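Reserve fund transfer when buying a resale unit in a gated development?
Last updated: December
2 min read

Rocío Serrano
I'm buying a resale villa at Traltness, a gated place with 71 units. The seller paid 577 into the reserve fund when he bought and wants me to refund it at closing. The management company says I also owe them the same amount as a new owner. Do I pay both?

Florian Zaugg
Check the bylaws, not the sales contract. At Udidell, where I own, the contribution stays with the unit and the buyer only pays a transfer fee of 175. The seller can ask you for his share, but you don't have to agree.

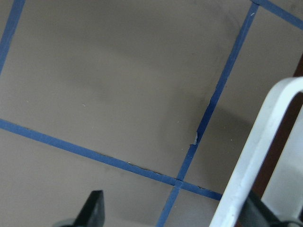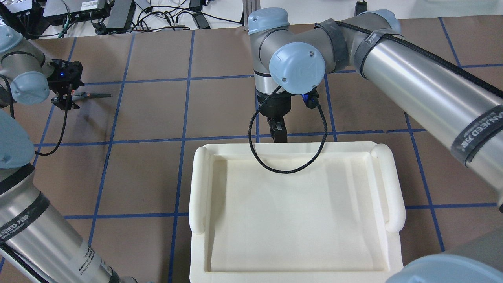 Ask the manager for a written statement of what is owed on the unit, and get it before you sign. Ours took around 20 days to arrive. If it lists a second contribution, ask which section of the bylaws it comes from.

Pentti Kemppainen
I paid both. Didn't know any better.

Samah Radwan
Florian is right about the statement. Also look for unpaid monthly dues. In some places those follow the unit and you end up with them. My lawyer had the amount held back from the price until the seller cleared it.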